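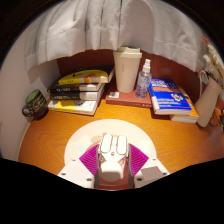 Desk with books and a mug.

Section 5. Recording an Oral History Interview

This section applies to all interviewers who collect accounts for the Callwood Migration History Archive. It should be read together with Section 4 (Choosing and Approaching Narrators). Written permission must be on file before any step below is carried out.

5.1 Before the interview

1. Confirm the narrator's full name, including any name used before migration and its spelling in the original language or script. Enter each version on the Narrator Record. Do not shorten a name or change the order of its parts.

2. Ask which language the narrator wishes to speak. If an interpreter is required, send the request to the archive office at least 7 days ahead.

3. Prepare a short outline of subjects. A usual outline covers family background, the journey, first employment, housing, worship and community life. The outline is a guide for the interviewer and is not shown on the recording.

4. Read the existing file on the family or district, if there is one. Interviewers working on the Lundgren Mill series should also consult the passenger and wage lists held with that series.

Note: Narrators over the age of 80 should be offered two shorter sessions in place of one long session.

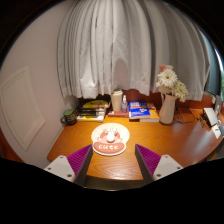 5. Set the recorder to uncompressed WAV format and check that the memory card has enough space for the full session. Insert new batteries even when power from the wall will be used.

6. Make a test recording in the room where the interview will take place. Play it back through headphones. Turn off fans, radios and telephones that can be heard in the test.

Caution: Do not erase earlier recordings from a memory card until the archive office has confirmed in writing that both copies have been received.

5.2 During the interview

1. Start the recorder and read the opening statement. It must give the names of the narrator, the interviewer and any other person present, together with the date, the place and the language spoken.

2. Begin with questions about childhood and family. Questions about the journey should follow when the narrator is at ease.

3. Ask one question at a time and allow pauses. A narrator who is silent may be recalling a name or a place.

4. Write down proper names, ship names, street names and words in other languages as they are spoken. Check the spellings with the narrator after the recorder has been stopped.

5. If the narrator asks that a passage be closed to readers, note the time shown on the recorder and continue. The passage is not to be erased. It will be sealed under the terms selected on Form 69.

Caution: Stop the interview at once if the narrator becomes distressed or asks to stop. The session may be resumed only at the narrator's request.

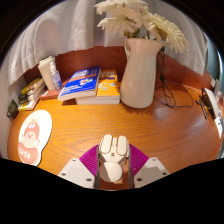 5.3 After the interview

1. Copy the recording to the Dundilico catalog folder assigned to the interview and make a second copy on a separate drive. Leave the file name as issued by the recorder. Archive staff will assign the permanent number.

2. Complete the Narrator Record and attach the list of spellings.

3. Photographs, letters and certificates lent by the narrator must be listed on a loan receipt signed by both parties. Place each item in its own sleeve. Do not write on any item, including on the back.

4. Send the narrator a letter of thanks. The transcript will follow under separate cover, and the narrator may correct it before it is opened to readers.

Note: Interviews recorded for the Rinditz Street project follow a different numbering system. See Appendix B.

Questions about this section should be directed to Sunil Bhuiyan, Collections Office.

Section last revised Mar 15, 2025.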